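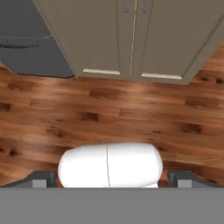

Frequently Asked Questions — Kotska Massage, Kivville

On this page I collected the questions which people write to us most often, together with the answers that Riaan and I give on the telephone. If your question is missing, please send it with the contact form. We read the messages in the morning before the first client.
Brunello Colombo

BEFORE YOU BOOK

What kinds of massage do you offer?

We offer classic Swedish massage, deep tissue massage, sports massage and a slow relaxing massage for people who do not like pressure. Riaan Magagula does most of the sports work. I do mostly Swedish and deep tissue. Damián Varela is with us in the afternoons and takes clients for all types except pregnancy massage.

We do not offer hot stones anymore. Some older listings on the internet still mention them, and I have asked for correction two times.

I do not know which massage to choose. What should I book?

Book the Swedish massage for 60 minutes and write in the comment field what is bothering you. We talk for a few minutes at the start anyway, and the therapist can change the plan. The price is the same for all types, so you cannot choose the wrong one in this sense.

How much does it cost?

A session of 60 minutes is $72. For the 30-minute and 90-minute prices please look at the price page, where they are always current. The time means time on the table. The talk at the beginning and the dressing are not taken from it.

Can I ask for a particular therapist?

Yes. In the booking calendar there is a field with the name. If you leave it on "any," you will usually find an earlier appointment. Please note that Riaan is often full three weeks ahead in spring, when the runners are preparing for their races.

Do you take clients without an appointment?

If the table is free, yes, but I would not drive across town for this chance. Call first. In January we have more free places than in other months.

Is a deep tissue massage supposed to hurt?

It can be uncomfortable, and many people describe it as a "good" kind of pain, but you should be able to breathe normally the whole time. When you start to hold your breath or pull your shoulder away from the hand, the pressure is too strong for you on that day. Say it immediately. No therapist here will be offended. A muscle that defends itself does not become soft, so we would only be working against you.

HEALTH QUESTIONS

When should I not come for a massage?

Please stay home if you have a fever, a stomach infection, a contagious skin problem or a fresh injury with swelling. If you have or had a blood clot, if you take blood thinners, or if you had surgery in the past months, speak with your doctor first and tell us what the doctor said. The same is valid for cancer treatment and for serious heart conditions. In all these situations massage is sometimes possible and sometimes not, and this is a decision we cannot make alone.

If you are unsure, telephone. It is better to move an appointment than to send you back home from the door.

I am pregnant. Can I have a massage?

We accept pregnant clients from the second trimester, with the agreement of their doctor or midwife. You lie on your side with pillows, and the session is 60 minutes at the longest. Please book it as "pregnancy massage," otherwise the calendar may give you to Damián, who does not have this training.

Will massage cure my back pain?

I cannot promise this, and I would be careful with any person who promises it. Many clients tell us that they move more easily for some days after the session and that they sleep better. Back pain has many causes. If the pain goes down your leg, if you have numbness, or if it wakes you every night, please see a doctor before you see us.

Can you give me a diagnosis?

No. We are massage therapists. We can tell you which muscles feel tense to us and where you reacted to pressure, and you are welcome to carry this information to your doctor or physical therapist.

I have a nut allergy. Which oil do you use?

Our usual oil is a grapeseed oil without perfume. We also have a lotion from Sudovano for people who do not like the feeling of oil on the skin. Sweet almond oil is in our house, but it is used only when the client asks for it. Write your allergy in the health form, and please mention it again when you arrive. I know it is boring to say everything twice.

THE SESSION

What do I have to take off?

Only as much as you are comfortable with. Most people keep their underwear on. The therapist leaves the room while you undress and knocks before coming back. You are covered with a sheet, and only the part of the body being worked on is uncovered. For sports massage on the legs you can wear shorts. Jeans are difficult, because we cannot work through the seams.

Should I shower before?

A quick shower at home is appreciated, especially after sport, but you do not need to excuse yourself if you come directly from work. We have a washroom and clean towels. We do not have a shower.

May I eat before the massage?

A light meal is fine. After a big lunch, wait an hour and a half, for the reason that you will lie on your stomach.

Do I have to talk?

No. Some clients tell us about their whole week and some do not say one word after "hello." Both are normal. The therapist will ask one or two times about the pressure, and after this will follow you. If you prefer silence from the start, there is a box for it in the booking form — please use it, many people do.

What if I fall asleep?

Then you sleep. We wake you slowly when we have to turn you over. Snoring is also no problem.

The face cradle gives me sinus pressure. Is there another way?

Tell the therapist at once. We can work with you on your side, or turn you earlier. We can also put a softer cushion on the cradle. A few of our regular clients never use it at all.

Can my partner or friend stay in the room?

Yes, one person can sit with you. For clients under 18 a parent or guardian must be in the room during the complete session and must sign the health form.

AFTERWARD

Why am I sore the next day?

After deep work the muscles can feel like after the gym. Normally it is gone in a day or two. A warm bath and an easy walk are pleasant for most people. If you have strong pain, bruises or anything that worries you, call us, and if it is serious call your doctor and not us.

Do I have to drink a lot of water to wash out toxins?

Drink when you are thirsty. I was taught the story about toxins in my first course, and I repeated it to clients for years. I have not found good evidence for it, so I stopped.

How often should I come?

It depends on your body and also on your budget. A person with a desk job and a stiff neck may like to come once a month. An athlete before a race may come each week for a short time. We do not sell plans with a fixed number of visits, and you will not be pushed at the desk to make the next appointment.

PAYMENT AND CANCELLATION

How can I pay?

Cash, card or gift certificate. Payment is after the session. Tips are not expected. If you want to leave one, it goes completely to the therapist.

Do you bill my insurance?

We do not bill insurance companies directly. We can give you a receipt with the date, the duration and the name of the therapist, and you can send this in yourself. Ask your insurance before the visit if they accept it, and ask if they need a prescription. If you have a health spending account, the same advice applies.

What if I have to cancel?

Up to 24 hours before the appointment you can cancel or move it without cost, by telephone or with the link in your confirmation. Later than this we charge half of the price. If you wake up sick, we do not charge. Please only let us know as early as you can, so that someone from the waiting list can come.

I am running late. What happens?

Come anyway. You receive the time which is left until the next client. If there is no next client, you receive your full session.

Do gift certificates expire?

No. If you lost the paper, Đạt Ninh at the desk can find it with the name of the person who bought it. Certificates from our previous address are also valid.

GETTING HERE

Where are you?

At 4 Cabrera Lane in Kivville, second floor. The entrance is at the side of the building and the bell says "Kotska." There is an elevator, a small one — a wheelchair fits in, but a second person must take the stairs. The table in the back room can be lowered electrically. Please ask for this room when you book.

Where can I park?

On the lane you can park free after 5 p.m. Before this, use the public lot behind the library, which is three minutes on foot. The spaces directly under our windows belong to the dentist, and he does call the tow truck.

I have a complaint. Who should I speak to?

Write to me or ask for me at the desk. If the complaint is about me, Riaan will take care of it.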